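The Mint Bowl

Stanisława Sobczak had the brown paper down before the kettle boiled. She'd been looking forward to it since December. Bowls! She had stacked bowls for a living for most of her life, in the back room of the Velis hotel, and she had opinions.

"You don't need a table for it," she told Marlene Reinholz from next door, who had come over to borrow a lemon and been put to work. "You need a surface. A table is only a surface if you let it be one."

Marlene held the end of the tape. It was blue painter's tape, the same kind Konrad said they used, and Stanisława was pulling it out across the paper in long strips, first one way and then the other, until the whole kitchen table was squares. The lines weren't straight. One of them wandered off toward the sugar and came back.

"What are the squares for?" Marlene asked.

"So you know where you put things." Stanisława stood back and looked at it with real joy. "Isn't that wonderful? All those years at the Velis and we just put them down wherever."

She went to the cupboard and brought out everything she had. The big speckled one from her wedding. The two Skjelbred bowls with the thin rims, which she never let anybody wash but herself. A yellow one with a chip, for oatmeal. Marlene ate a cookie and watched her set them out, one to a square, moving the speckled bowl three times until it pleased her.

Then she began. The yellow into the speckled -- easy, a child could do that. A Skjelbred into the yellow, and here she slowed down, holding it by the rim with two fingers and a thumb, letting it hang a second before it went.

"Listen," she said.

Marlene listened. There was the refrigerator, and a bus going by, and then the very smallest click.

"That's a good one! You hear how it doesn't slide? If it slides you've come in crooked, and if it knocks you've let go early. At the Velis we did 1,000 in a night when there was a wedding, and old Pascal Rieger could tell you from the hallway, with the door shut, who was stacking. He'd call out the name. He was never wrong."

"Never?"

"Once. But I had a cold."

They did it again, and then Marlene had a turn and knocked, and had another turn and knocked less. Stanisława clapped for her. They made tea and forgot it. By four o'clock they had found out that the chipped bowl liked to be turned so the chip faced the window, and that if you tipped a bowl a little toward yourself on the way in, you could see the one underneath the whole time and bring it down as gently as you liked. Stanisława had known this in her hands for years and had never once heard herself say it. She was so pleased that she wrote it on the back of the electric bill.

The phone buzzed at 9 that evening, when she was in her robe. It was from Konrad, dated in his careful way, February 11, 2020, because she had once complained that she couldn't tell his messages apart. Under the date he had written: Our two, Babcia. Green goes in the blue.

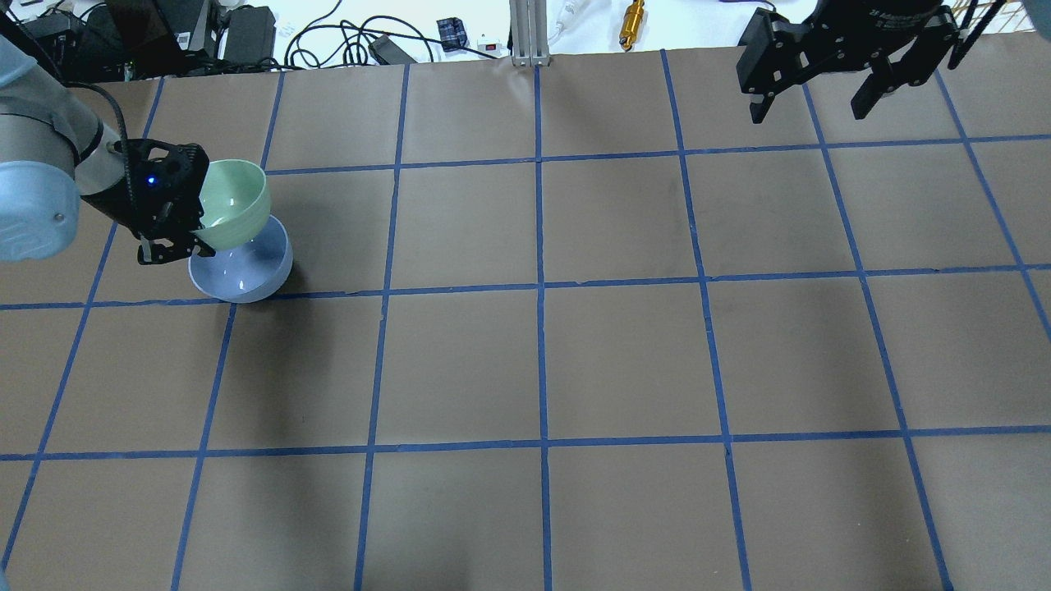

Marlene thought the green one would knock, and said so through the open door, in her slippers, having been called over to look. It was a thick sort of bowl, in her opinion, and thick bowls knocked.

"Not if it's held by the rim like that," said Stanisława. "Look how it's tipped! That's what I wrote on the bill."

She put on her other glasses and looked again. Mint green over lavender, and such pretty colors, she would have bought them both for the summer. The tape had little gaps in it and went wavy in places, just like hers. She laughed out loud at that.

Then she typed, with one finger, standing up in the hall. It took her a long while. She told him to bring it down slow. She told him about the click, and about Pascal Rieger and the hallway, and that she had a grid on her own table now and was keeping it through Easter at least, so he would have to eat his soup on a square when he came. She asked where a person could get a bowl in that green.

Marlene had gone into the kitchen meanwhile and turned on the light. There was a pause, and then a click.

"Better!" Stanisława called, and went on typing.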